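Visita a la jornada de puertas abiertas del taller de robótica de Irnanberg

Teníamos muchas ganas de volver a Irnanberg, y la jornada de puertas abiertas del club Loltar (¡por fin coincidía con un día libre!) nos dio la excusa perfecta. Entramos con un grupo de 9 visitantes, todavía con el café en la mano, y enseguida nos llevaron a la sala grande, donde los alumnos preparan su proyecto Grumen para el encuentro de junio en Harju.

El proyecto consiste en enseñar a una máquina a manejar ropa de cama, que parece poca cosa hasta que una lo intenta. Los chicos trabajan con pinzas de mano y graban cada movimiento; llevan 309 grabaciones y quieren llegar a 1000 antes del viaje. Nos dejaron probar (con mucha paciencia, todo hay que decirlo) y a mí la sábana se me escapó dos veces.
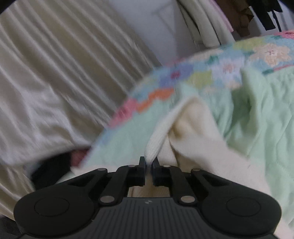

La pinza sujeta un pliegue de tejido de punto color crema, junto a la colcha verde menta.

Después hubo bizcocho y una charla larguísima y muy simpática sobre motores, de la que entendí la mitad. La próxima visita admite 50 personas y hay que apuntarse en la entrada del club.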